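The spring trail ride out of Grornerby is set for a Thursday this year, which threw a few people off. The fairground needs the arena back by Friday morning, so the club took the day it could get. I signed up Duda anyway and asked for the day off work in February.

Duda is 15.1 hands and weighed 1129 pounds on the vet's scale last month. That is a little more than I want on him going into a ride with hills in it. I have cut his grain back and we are going out five evenings a week, mostly at a walk, with long trots on the flat stretch behind the feed store. He was puffing at the top of the ridge when we started. Now he gets up there and wants to keep going.

The route is the old one. It leaves from the Okach trailhead, which sits at 1000 feet, and tops out at 2270 on the Draltetness side before it drops back down to the creek. The creek crossing was moved upstream after the bank washed out. I rode it two weeks ago and the footing is gravel, no big rocks. There is one downed pine past the second gate. You can get around it on the left if your horse doesn't mind brush.

Paperwork is the same as before — a negative Coggins and a signed release, both in hand when you pull in. They will not take a picture of the Coggins on your phone. Trailers park on the north side, because the south lot is still soft. Ride out is at 8 a.m. and the vet check closes 30 minutes before that.

I am going barefoot in back and shod in front, same as last fall. I did buy a new breast collar, since the old one rubbed him behind the elbow on the climbs. So far no hair missing.
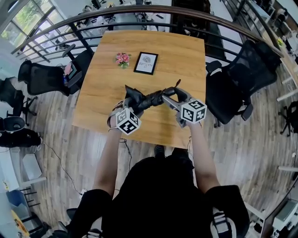 Marlene Gosselin wrote in to say that I should pack hoof boots for the hind feet no matter what, because the county put fresh rock on the last two miles and her mare came home tender from it. I hadn't heard about the rock. I have a pair of boots in the tack room that fit him before his last trim, so I will try them on this weekend and see if they stay put at a trot.

If you have a spot and can't use it, call the club office. There is a waiting list.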